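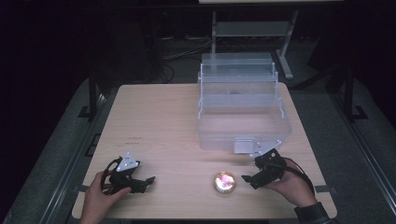
A light wooden table with rounded corners.

Furniture finisher, Joltetti, Purnby

Joltetti makes and repairs tables, desks and benches for schools, cafés and private homes. We are looking for a finisher to join the workshop in Purnby from June. The post is permanent and full time.

Most of the work is sanding, staining, oiling and lacquering. You will also take in repair jobs, look over the damage with the customer and write up what needs doing. Small marks and scratches are a large part of what comes through the door, and we would like someone who can judge when to sand back and when to leave well alone.

Pay is 2,125 a month before tax, with a yearly review. The week is 37 hours, starting at 8 am, with an early finish on the last working day. Overtime is paid and is never compulsory.

You should have at least 3 years in furniture finishing, joinery or a similar trade. Spraying experience is useful but we can train you on our booth. You will need to be able to lift table tops with a second person, and to drive the van now and then — a standard licence is enough.

The workshop is on the Berisha estate, behind the tile warehouse. Parking is free and the 165 bus stops at the gate. We supply workwear, masks and boots, and put 80 a year towards hand tools of your choice, which you keep.

You would report to Hrvoje Vukčević, who runs the finishing side. We ask shortlisted people to come in for a paid half day and finish a sample board.

To apply, send a CV and a few lines about a piece you have worked on to Ognjen Đorđević at the Purnby office. Photographs are welcome. Please say if you would need to give notice, and how long. Anyone who applied for the Vundel post last year may apply again.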